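A safety stop that nobody has to answer for

By the time the report on the Sutholm warehouse came out, most people in the trade had already made up their minds about it. A picking arm had dropped a tote of glass jars from shoulder height onto a walkway. A packer was standing two steps away. She got a cut on the shin and a bad fright, and the line was back up before the end of the shift. The report blames "an atypical grasp condition." I have read it three times, and I still don't know what a typical one would be.

The arm was put in by Brereck, a company that sells a lot of these systems to mid-sized warehouses. Its sales pages make a great deal of a number: 2854 lifts in acceptance testing without a drop. That sounds like plenty until you ask what was lifted. The answer is in an appendix. Every one of those lifts used the same model of tote, new from the supplier, with a known weight inside, set down square to the arm. The Sutholm warehouse uses four kinds of tote, bought over many years, and its people set them down however they happen to land.

I don't think Brereck lied. I think it tested the thing it was good at and let the customer assume the rest. Anyone who has bought a used car will know the feeling.

What bothers me more is how the fault was handled before it hurt anyone. The log shows 428 slip warnings in the weeks leading up to the drop. A slip warning means the fingers closed a little farther than they should have after picking something up, which suggests the load has shifted. The system was set to note each one and carry on. On 986 totes in the same period it recorded a "low confidence" grip and lifted anyway. Those figures were sitting in a file that a supervisor could open if she knew where it was and had an hour to spare. The report says the warnings were "available to the operator." So is the bottom of the ocean.

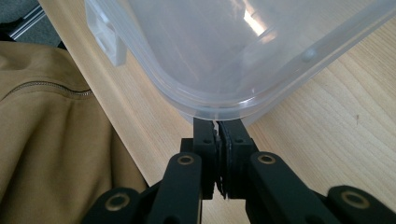 My own complaint is with the idea of a good grip, and with how easily the word gets used. A machine that has closed its fingers on something and felt resistance will report success. It has no opinion on whether it took hold in a sensible place. Two fingers closed on the rim at one rounded corner of a big plastic container will count as a hold in most of the software I have come across, even with the rest of the box stretching away from them at an angle. Ask a person to lift a full container by that corner and they would laugh at you, then slide a hand underneath. The load wants to turn, and all that stands in its way is the friction of two small pads on a strip of plastic.

That is close to what happened at Sutholm. The tote had been left crooked on the belt. The arm took the first piece of edge it could reach, which was near a corner, and squeezed until its force reading was happy. Halfway through the swing the jars slid, the tote rolled in the fingers, and gravity did the rest. The emergency stop worked perfectly, I am told. It fired after the tote had left the gripper, so the arm stood quite still over the broken glass.

Brereck's fix is a software update, due in May. It will make the arm try a second time when confidence is low, and will raise the squeezing force on heavier loads. I am not impressed by either half. A second try at a crooked tote is likely to find the same corner. More force on a thin rim may simply bend the rim. The update does nothing about the walkway, which still runs under the path of the swing with a painted yellow line for protection.

The defense I hear most often is that people drop things too. They do. I have dropped a full crate on my own foot. But a person who feels a box going will shout, or step in, or shove it against the wall with a hip. A person who has felt forty boxes slip in a morning will go and tell somebody, probably in strong language. The arm had the same information and wrote it down.

Katayama, which makes a competing system, has been quick to say that its own arm would have refused the lift. Perhaps. I asked for its refusal rate on mixed totes and was sent a brochure. I have since spoken to a furniture parts firm, Jutemwood, that ran one for a season and turned the refusal setting down because the line kept stopping. The manual lets you do this from a menu. It asks whether you are sure.

So we have one supplier whose machine lifts when it shouldn't and another whose machine can be told to. I would trust both of them more if they published what their arms do with old bins, half-full bins and bins set down in a hurry. I would also like a rule that a set number of slip warnings stops the line until a human has looked at it, with no menu to get around it. That would cost money. Suppliers will say customers won't put up with it, and customers will say the suppliers never offered it.

Meanwhile the Sutholm arm is running again at reduced speed, on the old software. The packer has asked to be moved to the loading dock. Her request is being considered.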